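Gill Basin Household Water Testing Project
Second progress report to the Titar Fund
Prepared by Murray Melnyk, project lead

Period covered

This report covers the months from the end of the spring sampling round through August. The first report dealt with setup, hiring and the choice of wells. It should be read alongside this one, as the well list and the map are not repeated.

Summary of progress

Sampling is on schedule and the lab work is behind. We set out to test private wells in the Gill basin for iron, manganese, nitrate and coliform bacteria, and to give every household its own results in a letter it can understand. By the end of August we had 1210 samples logged. Iron and manganese results are complete for all of them. Nitrate results are complete except for the last batch. Coliform testing had to be partly repeated, as explained below.

Spending is within the approved budget. One change between budget lines is requested at the end of this report.

Field work

Our two field crews worked the east side of the basin first, where the wells are shallow and the roads are better. They moved to the Timow side in early summer. Driving times there were longer than we had planned for, and several households had moved their wellheads behind locked gates since our spring visit. We now phone the evening before and again at 7:30 in the morning, and wasted trips have dropped off.

Fifty-two households asked for a repeat visit. Most had changed a filter or shocked the well after getting their first letter and wanted to know where they stood. We had set aside time for 20 such visits. We did all of them, and the extra hours came out of the time meant for the community meetings, two of which have moved to the fall.

A few owners declined to take part after agreeing in the spring. We did not press them. Their wells have been replaced with others of similar depth on the same roads.

Iron and staining

Iron remains the main complaint on the Timow side. People bring it up before we do: orange laundry, brown rings in the toilet tank, coffee that tastes like nails. The readings agree with them. Wells drilled into the lower gravel run well over the level at which staining starts, and the ones in the upper sand mostly do not. Manganese follows the same pattern but is less even, and three wells close to the old mill pond were high in manganese with hardly any iron. We would like to go back to those.

Neither metal at the levels we found is an emergency, and the letters say so. For the highest manganese results we added a paragraph about not using the water for infant formula until it has been treated or retested. The county nurse read the wording before it went out. 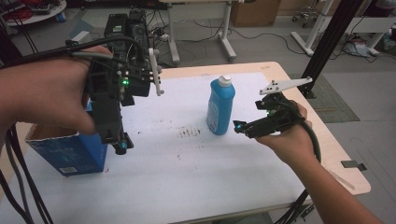 Blue bottle on white paper, with dark brown staining beside it.

Nitrate

Nitrate results are lower than we expected on the east side. Only a handful of wells are above the drinking water limit, and most of those sit downhill of the same group of fields. We have written to each of those households and phoned as well. The spring was dry, so we do not want to read much into one season. A second round after the fall rains was in the original plan and we intend to keep it.

Coliform testing and the incubator

The Rolel incubator failed in early July. The temperature drifted overnight and the log showed it had been off for several hours before the morning check. We threw out the plates from that run and resampled the wells. The repair took longer than quoted, and for most of the month we sent samples to the college lab in town. That lab was helpful but could only take our coolers before noon, so the crews had to start earlier and cover fewer wells in a day.

The incubator is back in use. We have added a separate thermometer with an alarm that calls the duty phone. The coliform backlog should be cleared by the middle of the fall.

Letters to households

The first version of the results letter was too long. People called to ask whether their water was safe, which the letter was supposed to tell them. The new version gives the answer to that in the first line and puts the table of numbers on the back. Calls have gone down and the ones we get are better questions, mainly about which kind of filter to buy. We do not recommend brands. We do explain the difference between a softener and an iron filter, and a one-page sheet on this now goes out with every high iron result.

Staff

One field technician left in June for a full-time job. Her place was filled within three weeks by someone who had worked on our spring round, so little training was needed. The data entry post is still half time. It should be more, and this is the main reason the nitrate batch was late.

Budget

Fuel is over its line and travel for meetings is under it by nearly the same amount. The incubator repair was paid from the equipment reserve – there is enough left for one more repair of that size, but not for a replacement. We ask permission to move the unspent meeting travel into data entry hours for the rest of the year. The total would not change. The ledger is attached separately.

Next period

The crews will finish the remaining Timow wells, then start the fall nitrate round on the east side. The two postponed meetings will be held at the grange hall and the Timow school. We will revisit the three mill pond wells and test them at two depths if the owners agree. A draft of the basin summary will come to the Fund with the next report, and we would welcome comments on it before it is printed.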